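Fake Flowers Are Fine, Stop Whispering

Every February the same thing. Somebody walks in, leans over the vase, sniffs, and gives me the look. Oh. They're not real.

No. They're not. Paid 20 for a bunch at Brallotitz and they've outlived 19 supermarket bouquets, easy. No slimy water. No brown petals behind the radiator.

My one rule, buy the greenery loose. Sprigs seperate from the roses, spread out on a big white table so you can see what you've got. Then fuss. Lanying Song taught me that and she's right, a stiff ready-made bunch is what gives fakes there bad name. One red rose, long stem, leaves near the bloom. Plenty.

Real ones are lovely too, fine. For a week. 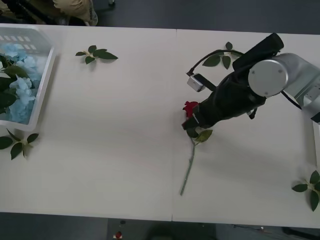
Dusting, since you'll ask

Hair dryer, cool setting, 30 seconds. Done.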